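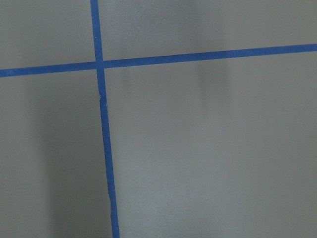
Bench layout notes, part 6

December 20, 2022

Two rolls of blue tape went into the new table grid, and most of an afternoon. The notes below are mainly so I can repeat it in January when the paper gets replaced.

Tape first. I started with the store brand from Plomgate, which stretches if you pull it off the roll too fast and then creeps back once it is down. The lines drift by a few millimeters. Inari tape is stiffer and costs more. I now put down a length, press the middle, then work out to both ends. Short sections are easier to handle but leave small jogs where one press ends and the next begins.

Run all the lengthwise strips before any crosswise ones. Measure every strip from the same table edge, never from the previous strip, or the errors add up. My first attempt was off by nearly 20 mm at the far end for exactly that reason.

Crossings are one strip over the other, no trimming. I tried cutting them flush once and scored the surface underneath.

The cells are large rectangles, sized so the dish rack fits with room to turn it. A tighter grid looks more precise but everything ends up sitting on a line.
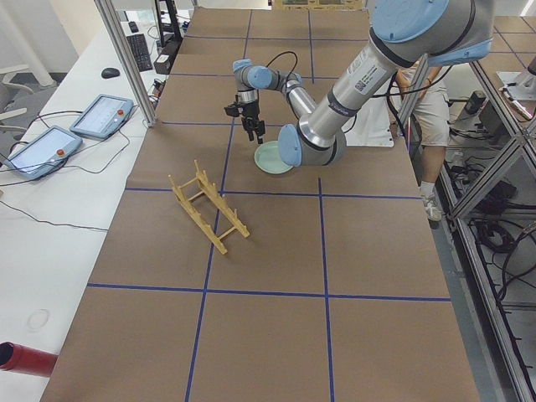 Dish rack and green plate on the taped paper.

Brown kraft paper takes the tape well but only once. Lift a strip and the top layer of fiber comes with it, so mark in pencil first and check the diagonals. If the two diagonals of a cell match, the corners are square.

The rack is the wooden kind with pegs. I write down its angle to the nearest line along with the cell it stands in, as the cell alone is too coarse - the same goes for the plate, minus the angle.

Still to do: number the cells along one long side, and find a paper roll wide enough to avoid a seam.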